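Search this blog... Search

Robot club, week whatever

Quick one tonight, I have a lab report due and it is already 11:40. But I said I'd keep posting through the season so. Posting.

We finally picked a task for the Retthorpe open day. Pouch handling. Arm has to find a soft bag on the table, get hold of it, move it, let go, go home. Sounds like nothing. Half the club wanted blocks again and I get it, blocks are easy, blocks stay the same shape when you squeeze them. But we did blocks last year and the judges at Cuvutell basically yawned at us. So, fabric. The small cream canvas pouch got voted in as the main test item and I've spent more time looking at it this month than at any of my textbooks.

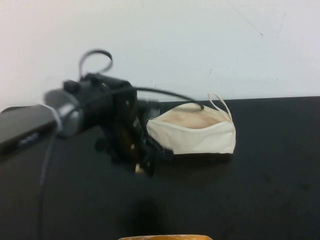
Cable routing is still the thing I complain about most. Every time the wrist rolls past a certain point something pulls, and then the whole approach is a few millimeters off and we blame the code. We blamed the code for two entire evenings. New rule, written on the whiteboard in red: check the cables BEFORE you open the laptop. Also the loop over the top needs more slack than you think. Leave it big and ugly.

Numbers, for the three people who read this for numbers. We set a target of 300 logged attempts before the open day. We're at 200. Of the last batch, 29 were thrown out because someone (me) forgot to start the recorder and only got the joint data. The logger itself is fine, it's called Ovberg, one of the seniors wrote it two years ago and left zero comments in it. File 3228 lines long. I have read all of them. I do not recomend it.

What's working: going in slow from the side, then closing. What isn't: anything from straight above on a bag that's sagging. The fingers push the top down and it folds over and then you're grabbing a totally diffrent shape than the one you planned for. We tried stuffing the bag with a sock for a while. Helped a lot, felt like cheating, still arguing about it.

Wrist view is the other big job this term. The model gets that feed plus the fixed one, and when the arm moves fast the wrist feed goes to mush. So now there's a speed cap on the last part of the approach. Slower runs, way better data.

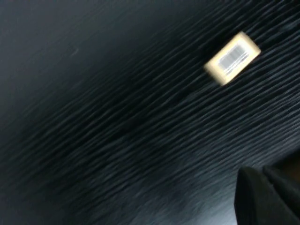 So do you need to know how to code to join? You don't, half of us started by holding parts and resetting the table between runs, and you pick up the Python from whoever is sitting next to you.

Moving on. Ibrahim is the name of our second planner, btw, people keep asking. No deep reason, the first one was called Plan and we wanted it to sound less like a filing cabinet. Ibrahim does the retry logic. If the grip closes on nothing it backs off, looks again, picks a new angle, max of three goes and then it gives up and parks. Before that it would just keep pinching air forever, which was funny for one evening.

To do before next meeting:
- redo the zero on the gripper, it drifts
- wipe the table down, smudges are confusing the segmentation
- lighting!! far side washes out badly
- someone book the van
- decide about the sock

The lighting one is going to eat a whole session I think. We can tape paper over the lamp or we can drop the exposure, and dropping the exposure makes everything dark on an already dark table. 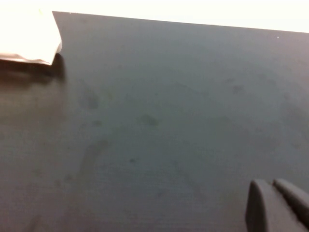 Marisol left a comment on the last post saying her school team had the same glare problem and fixed it by turning the whole table a quarter turn, so the light came from the side, no paper, no new settings. She also said to redo the camera calibration right after or you'll hate yourself. Trying that first. Costs us nothing except re-taping the floor marks.

Ok what else. Shirts are ordered, dark green lost by one vote. The practice slot moved to 6 so bring food. If you borrowed the small hex keys please bring them back, I'm tightening fingers with a thing from a furniture kit.

Lab report now. Next post when we hit the target or when something snaps, whichever's first.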